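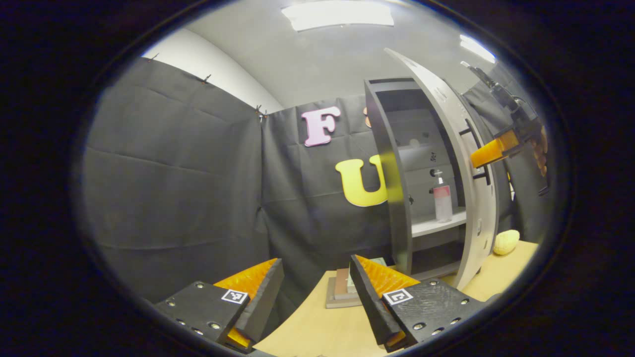
Last updated May 2, 2022

Home | Workshop | Gallery | Kits on Test | Contact

Gallery: The Ruvton hand gripper at work

We've had the Ruvton kit on loan from Elport long enough now to have favourites and grumbles, and the favourites are winning by a mile. It's a hand-held gripper with a wide-angle camera on board. You do the chore yourself, fingers and all, and the recording goes off to teach a robot the same chore later. Arlindo Brito and Bhavana Warrier have been doing most of the handling, I've been doing most of the typing, and Lamai Ratanaporn keeps rearranging the furniture on us (bless her).

At the cabinet

Ruvton fingers up front, orange ridged pads facing in, with the curved grey cabinet standing open behind. The pump bottle on the white shelf is the sort of thing I love trying with these - clear body, black pump head, awkward top. There's a second gripper reaching in from the right, too.

The fingers

I'm a bit smitten with these. They're chunky black blocks with little round metal screw heads showing, and no effort has been made to hide how they go together. I think that's brilliant! Anything we've wanted to take apart, we've taken apart with one driver. Each finger carries a small black-and-white marker near the top, which the software reads to work out how wide the jaws are open. Keep those clean. Bhavana gives them a wipe before every session and we've had far fewer rejected recordings that way.

The pads

Ridged, orange, and the best bit of the kit. Smooth plastic bottles used to be our worst objects by a long way with the old Nogueira fingers, and the Ruvton pads hang on to them with a really light squeeze. Flat things are still a pain. Books and thin boxes want to be nudged to the edge of the table first, and you need to practise that nudge before it looks like anything a robot could copy. The pads do pick up lint from fabric, so we keep a damp cloth handy.

The view

The picture comes out round with black corners, and it took me a day to stop noticing. What you gain is loads of room: fingers, table, cabinet and the ceiling light panel all in one go. Arlindo reckons the big letters on our dark backdrop help too, as the software has something to hold on to when everything else is plain cloth. He may be right. Runs without them drifted more, but we changed the lighting that same afternoon, so don't quote us.

Some numbers, for those who asked

Our first batch was 187 recordings of cabinet and tabletop jobs. 14 got thrown out, nearly all of them for moving too fast with the door. A charge gives us more than 59 minutes, and the cable is long enough to work plugged in if you don't mind minding it.

What I'd change

The trigger is stiff for smaller hands. Rakiya Ezeani swapped the spring for a softer one from the Stuletti parts bin and everybody now fights over that unit. The manual is thin on calibration as well - Alcides Araújo at Elport talked us through it by phone and was very patient with me. I'd like that call written up as a page in the box.

Next we're moving on to drawers, and I've been promised a kettle.

24 shares | 2 comments

Previous gallery | Next gallery | Back to top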